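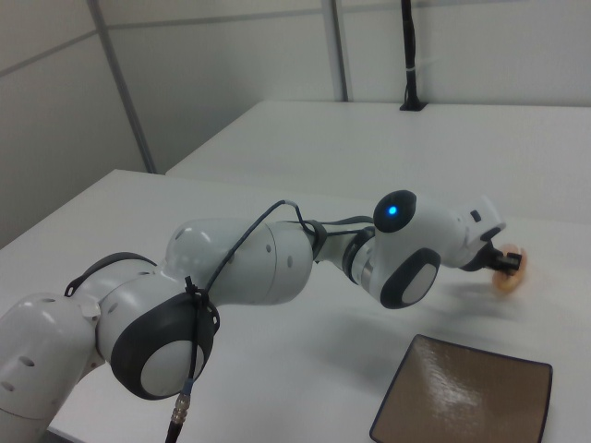

Tina Pick and Place: Final Report
Zeman Lab Section, Robotics Project Course

1. Purpose

Our project was to get a robot arm to pick up a small round object from a table and put it down on a flat tray. We named the project Tina. The assignment asked for a working task, a log of all trials, and a written account of what we would change. We chose a ring-shaped object because it can be gripped in more than one way, and we wanted to compare two of them.

2. Starting point

We took over the code from last year's team, who called their program Clasix. It moved the arm through a fixed list of positions and did not check anything between steps. If the object was a little off its mark, the fingers closed on air and the arm carried nothing to the tray. We kept the motion functions and rewrote the rest over the first three weeks. The new program is called Vadero in our repository.

3. Setup

The arm has a two-fingered gripper at the end. The cable to the gripper runs along the outside of the arm and is held with a zip tie near the large joint by the base. We left a loop of slack over the upper link. In the first week the loop was too short and the cable pulled tight when the wrist turned, so we set it again and added a limit on wrist rotation in the software.

The tray sits flat on the table. Its surface is shiny and reflects the overhead lights. This caused problems for our object detection, which looked for light brown areas and sometimes picked the tray. We fixed it by telling the program to ignore the area inside the tray outline during the pick step. We tried a color threshold first and it took most of a Thursday without giving a good result.

4. Method

Each trial had the same steps. One of us placed the object inside a taped-off pick zone, which was removed after testing. The program found the object, moved the gripper above it, lowered, closed the fingers, lifted, moved over to the tray and released. A trial counted as a success only if the object stayed on the tray after release.

We ran 134 trials in total. For the outside grip, the fingers closed around the whole ring. For the edge grip, one finger went into the hole. We switched grips every few trials so that changes in the setup would not favor one of them.

5. Results

98 trials were successes. The other 36 were sorted by cause. In 14 of them the object slipped during the lift. In nine the object landed on the rim of the tray and fell off. The remaining 13 were detection errors, and most of those came before we masked out the tray.

The outside grip was more reliable. The edge grip needed the hole to be lined up closely with the finger, and our detection was not accurate enough for that. When it did work, the release was cleaner and the object moved less on the tray.

Speed also mattered. At the faster setting the object swung a little at the end of the move, and this is where most of the rim landings came from. Adding a short pause before release helped. We did not have time to test different pause lengths.

6. Problems we did not solve

The gripper does not report whether it is holding something in a way we could use. We tried reading the finger position after closing, but the values for a thin grip and a missed grip were too close together.

Our calibration also drifted between sessions. We redid it at the start of each lab period, and it used up time we wanted for trials.

7. Changes for the next team

Use a tray with a dull surface. Calibrate with a fixed marker on the table. Work on grip checking before adding a second object, and save the raw position values from every trial. We only started doing that in April, and the early data would have been useful for the slip cases.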